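Products & Kits | Handling and Data Capture

Stevico offers paired hand-held gripper kit for recording packing tasks

Stevico has added a two-handed recording kit to its range, aimed at firms that want to teach robot arms to pick and pack light goods. The kit, sold as Clusovis, has two hand-held grippers, cables and software licences for 2 workstations. An operator does the job by hand with the grippers, and the recordings are used to train an arm fitted with the same fingers.

Each gripper is cabled, with two jaws and a triangular top plate. Finger pads are replaceable and sold in packs of 7. Stevico quotes a pad change at five minutes per gripper.

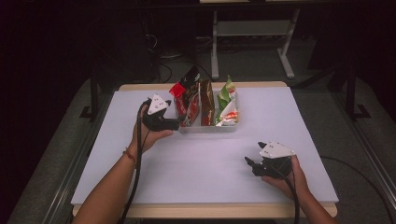
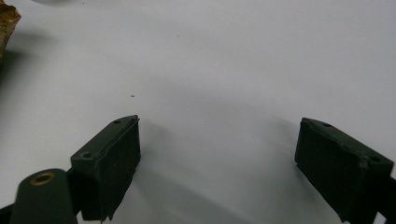 Clusovis grippers at a table with snack packs in a divided tray (first picture), and the finger pads seen from the gripper (second picture).

Snack packaging is the first task set supplied with the software. Crinkled bags change shape when gripped and have shiny surfaces, so the supplier advises recording each type of pack in several positions — upright, leaning and lying flat — before moving on to mixed trays.

The Ashby office handles UK orders and training. Vakby, which makes the finger pads, will supply spares directly from January. Pads showing wear at the rim can still be used for practice, but the manual calls for a matched new pair before a recording run.

The software keeps left and right gripper recordings on a common clock and exports them as a single session. The task library stands at 74 entries. A wireless version is planned — no price has been given.

Last updated: January

Contact the news desk | Back to top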